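Bilteta Cotton Crochet Thread, Size 10
Item 955

Mercerized cotton thread for doilies, edgings, table runners and small ornaments. Bilteta is a 3-ply thread with a firm twist and a light sheen. It holds a picot well and doesn't fuzz much when you have to rip back a round. Most people will want a steel hook for it. If you crochet tightly, go up one size from whatever your pattern calls for.

Sold by the ball. Available in 14 colors, including White, Ecru, Natural, Brick, Pine and Slate. White and Ecru are kept in stock all year. The other colors are dyed in smaller batches, so order enough for the whole project and check that the lot numbers on the labels match when the package arrives.

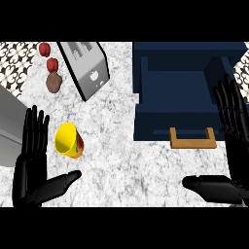
Red bell peppers on a white marble countertop.

A medium round doily in a pineapple or fan pattern usually takes one ball. An oval table runner takes two or three, depending on the length and how open the stitches are. Thread is wound on a cardboard core, and the end is tucked under the label.

Care: Hand wash in cool water with mild soap. Roll in a towel to remove the water, pin to shape and let dry flat. White and Ecru can be starched and pressed with a warm iron. Wash Brick and Pine separately the first time. Do not bleach any of the colors.

Also in this line:
Liapis steel hooks, sold singly or as a set
Roltadside blocking board with rustproof pins
Usell spray starch, unscented

Shipping and returns: Orders leave our shop within 2 business days. Unopened balls with the label still on can be returned for a refund or exchanged for another color. We can't take back thread that has been wound off or cut. If a ball has a knot in it, send us a note with the lot number and we will replace it.

Color note: Slate was changed in October and is now a little bluer than before. If you are matching older thread, ask for a sample strand first.

Page updated March 5, 2025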